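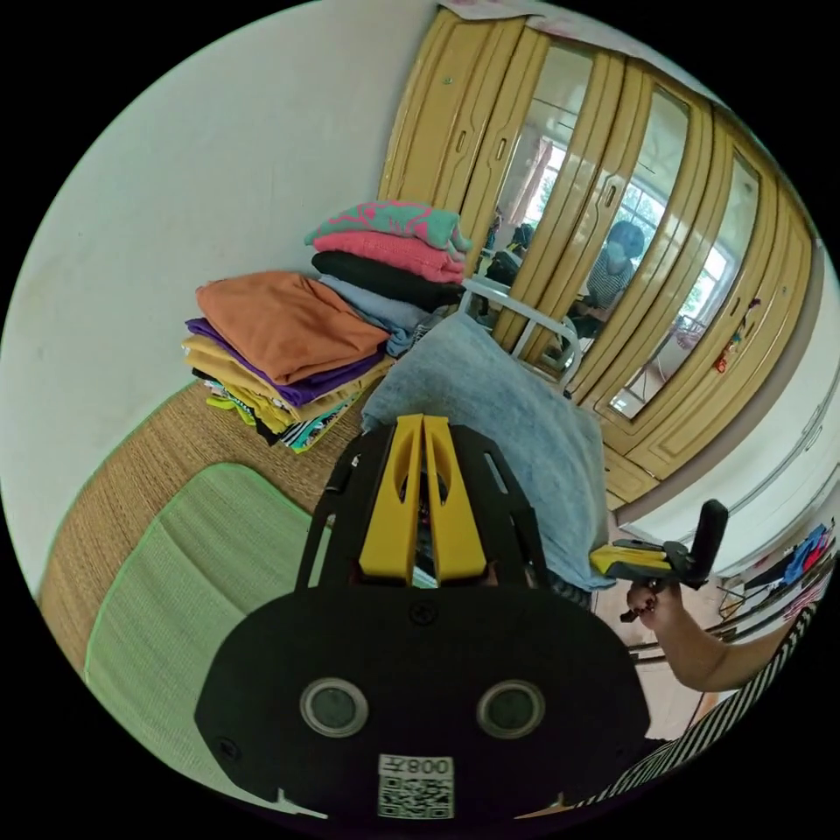 The Bread Shed at Bloxham

Six in the morning and the smoke is going straight up. Good sign, says Halina Tokarz. Means the flue's drawing. She's been up since three with a torch and a thermos and has already split a barrow of red gum, and she wants it known that the barrow is a disgrace and somebody should buy her a new one for Christmas.

The oven she's feeding sits out the back of the old dairy at Bloxham, under a lean-to of second-hand iron. Low dome, fat walls, a door made from a bit of boiler plate. From the road you'd take it for a water tank with a hat on. Inside it holds 40 loaves if you're clever with the peel, and Halina is clever with the peel.

She built it with Barry Mottram, who laid bricks for a living until his knees went. Neither of them had built an oven before. Barry had built chimneys, plenty of them, and reckoned an oven was a chimney lying down. He was wrong about that and says so cheerfully.

The first one cracked. Right across the crown, second firing, a noise like a rifle. They'd lit it too hard too early, with the mortar still full of water, and the steam had to go somewhere. Barry wanted to patch it. Halina wanted to cry, then wanted to patch it, then took to it with a mattock. Took an afternoon to pull down what had taken them most of autumn.

Second time they went slow. Little fires, twigs and newspaper, for a fortnight before anything bigger than a wrist went in. It's the most boring part of the whole business and the bit people skip.

What's in it

Just under 1000 bricks, if you count the plinth. The hearth is firebrick, new, bought properly from Landico and the only part of the job that hurt to pay for. Everything else came from a demolished laundry block in town. Old clay reds, soft corners, lime mortar that knocked off with the back of a trowel. Cleaning them was Ryan Mellor's job. He was nineteen and wanted to learn to bake and was told he could start with the bricks.

He's still there. Does the rye now, and the buns.

The dome was turned over a heap of wet sand, shaped by hand and covered in newspaper so the mortar wouldn't grab. You lay up to it, ring by ring, tapping each brick down with a bit of broom handle, and when the last one's in you leave it be for a week and then dig the sand out through the door with a garden trowel. Ryan did the digging. Halina couldn't watch, went and weeded the garlic.

Over the top there's a blanket of ceramic fibre, then chicken wire, then a render of clay and chopped straw as thick as your hand. The clay is from the dam. The straw is from next door. It needs a fresh skin every year or so because the wrens pull bits out of it, and Halina lets them.

All up it cost her about 2000 dollars. A bought one the same size would of been five times that, she says, and then you'd have to get a crane up the driveway.

The firing

No thermometer. There was one, it melted, long story. She goes by the colour of the bricks. When the fire's first lit the dome goes black with soot, all of it, like the inside of a boot. A few hours on, the soot starts burning off at the top and you see clean brick, pale as biscuit, spreading down the sides. When it gets to the floor you're ready. Near enough.

Then the coals get raked out into a steel drum, the hearth gets swabbed with a wet rag on a stick, and everything waits. Half an hour, door shut. The heat has to even out or you burn the bottoms. After that she throws a pinch of flour on the floor and counts. Goes brown by the time she's at ten, load it. Goes black, wait. Catches fire, go and have a cup of tea.

Loaves in from the back, left side first. Nobody talks while she's loading. It's four minutes of scraping and swearing, then the door goes on with a wet towel jammed round the edges and she sits down on an upturned crate for the first time all morning.

Bread comes out when it sounds right. Knuckles on the bottom crust, hollow like a drum. The first one this morning was passed round with butter and Elsie Penrose's plum jam before it had any business being cut. Gummy in the middle. Didn't matter.

And then the rest of the day

This is where a wood oven starts paying you back. The bricks stay hot for a day and a half and it's daft to waste it. After the bread, the buns. After the buns, trays of whatever people turn up with. Elsie brings beans in a crock and collects them the next morning. Beverley Fothergill, from the Lillov orchard over the creek, brings pears, halved and cored with a bit of honey, and leaves them in overnight until they've gone the colour of old leather. Someone had a leg of mutton in there in May, wrapped in hay, and there are still arguments about whether that was a success.

Last of all, when you can hold your arm inside and not flinch, next week's firewood goes in to dry.

Beverley has caught the bug herself now. She's got a pallet of bricks under a tarp and a book out of the library, and has been up twice this month to measure Halina's door. The door matters more than you'd think – the height of it wants to be a bit under two thirds of the height of the dome, or the thing either chokes or loses all its heat out the front. Barry has offered to help. Barry's knees have not.

If you're building your own

Halina's advice, as shouted over her shoulder while she was scraping out ash:

Get the roof up before you start. Rain on a half-built dome is misery.

Firebrick for the floor, whatever you like for the rest.

Make the plinth higher than seems sensible. Her's is at hip height and she wishes it was at the elbow.

Don't paint it.

Dry wood. Two summers under cover. Wet wood makes smoke and smoke makes the neighbors write letters.

And plan for more bread than you can eat. She sells most of hers off a trestle at the gate, cash in a tin, gone by nine. There's talk of a second oven, a bigger one, with a proper tiled front. Ryan's already drawn it. Halina has looked at the drawing and asked him who's cleaning the bricks.

The gate's open on bake mornings from seven. Bring a bag.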